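5 May 2020

**Rondarholm gives up on the four-bin system**

After almost nine years of asking residents to sort their trash four ways, the town of Rondarholm will start asking them to sort it two ways. The change takes effect in September. Until then the old rules apply, to the extent that they ever did.

The town council approved the switch in a remote meeting that ran past eleven at night, most of it spent on the question of yogurt cups. Under the current rules a yogurt cup is three kinds of trash: the lid goes in one bin, the cup in another, and the paper sleeve in a third. What is left in the cup is supposed to be rinsed out first, in cold water, and the town guide has a paragraph on how long.

Starting in September all of it goes in one half of the bin. The other half is for everything the hauler doesn't want. The lid can stay on.

"I've read the guide cover to cover, and I think I may be in a small club there," said Valquíria Evangelista, who runs the public works office and inherited the system from two directors before her. "It's a very thorough guide. It has a page on umbrellas."

It does. An umbrella, according to page six, should be taken apart, with the fabric going to textiles, the ribs to metal, and the handle to whichever bin matches the handle. Evangelista said her office gets a couple of umbrellas a year, all of them whole.

The town's present setup dates from a time when Rondarholm was in friendly competition with Drutarholm, across the inlet, over which could divert more from the landfill. Drutarholm had three bins. Rondarholm answered with four. Drutarholm then went back to two without telling anyone, and for a good stretch Rondarholm was competing alone and, by its own records, still finishing second.

The trouble, as described in a public works memo that is unusually frank for a memo, was that people sorted with great care for about a month after each mailing and then used whichever bin had room. Trucks from Fakemeck, the hauler that has held the contract throughout, began to turn up at the transfer yard with loads marked "paper" that were paper in the way that a fruit salad is grapes. The company charges a fee for mixed loads. The town paid it, and then printed another mailing.

Those mailings had their fans. The 2017 edition, with its cartoon heron pointing at a milk carton, is still taped up in a good many kitchens. The heron will not be part of the new program, according to the memo, which doesn't elaborate.

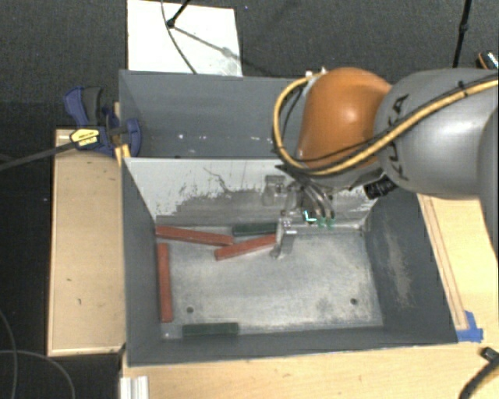 Two-way sorting has been done in plenty of places with less fuss, and the memo makes the case for it mostly by listing what it would let the town stop doing. No more color chart. No more second pickup for textiles, which came down to a driver going by 574 addresses to collect a few bags of socks. The principle needs hardly any equipment, either: an open-topped gray bin with a divider in it already gives you two compartments, and any grown person can be trusted to aim for one or the other. The household version will have a lid, on account of the gulls, and the council spent a further half hour on whether the lid should be split as well. It will not be split.

Each of the 574 addresses on the collection route will get one of the new bins. The old ones can be kept. Several residents who joined the meeting wanted to know what a person is meant to do with four empty bins, and a few had suggestions of their own, including rain barrels, potatoes, and, from one caller who did not leave a name, giving them to Drutarholm.

Not everyone is pleased. A resident of Harbor Lane told the council she had built a shed specifically to hold the four bins, with a little roof over each, and asked whether the town would be paying for the parts of the shed it had now made pointless. The council thanked her for her comment. She said it wasn't a comment, it was an invoice, and it was later entered into the record as correspondence.

Others thought the town was letting people off easy. One man, who said he had never once put a thing in the wrong bin, asked if those who had sorted properly might be allowed to go on doing it. Evangelista told him there was no rule against it, but that everything in the recycling half would be tipped into the same truck. There was a pause on the line. He asked how long that had been the case.

Evangelista said it would be the case from September. Pressed on whether it had ever been the case before, she said there had been "a period" when the four-way truck was in the shop and a regular one filled in. She put the period at two winters.

The business owners along the quay have mostly come out in favor. At Tiêu, the noodle place by the ferry steps, which has been open for takeout only this spring, the kitchen door was until lately blocked by the town's commercial set, the same four bins in a larger size. The owners had written to the council twice about it. The first letter asked for a smaller set and the second asked whether anyone had read the first. They will get a single divided bin with everyone else and, if the measurements are right, be able to open the door all the way.

There is also the question of glass, which the council did not get to. Glass is now in the second bin on even weeks and the fourth on odd ones, an arrangement that was put in as a trial. The memo lists it under "remaining items," between the heron and the replacement of a gate latch at the transfer yard. For the time being glass can be left at the yard itself, in the container by the gate, during posted hours. The posted hours are out of date. The office has asked people to call first.

Fakemeck will go on as hauler under the existing contract, with two trucks on the route and the mixed-load fee struck out of it. Asked how the company felt about losing the fee, a dispatcher said he would have to find somebody who felt something about it, and did not call back by press time.

Delivery of the new bins will start at the north end of town and work down to the quay. Residents who want an extra one can ask at the public works office by phone or mail. The new guide, which will be sent out along with the bins, fits on one side of a postcard in the draft the council saw. The back has the office's phone number and a line drawing of a yogurt cup, with the lid on.

The next council meeting will take up glass, the gate latch, and a letter about a shed.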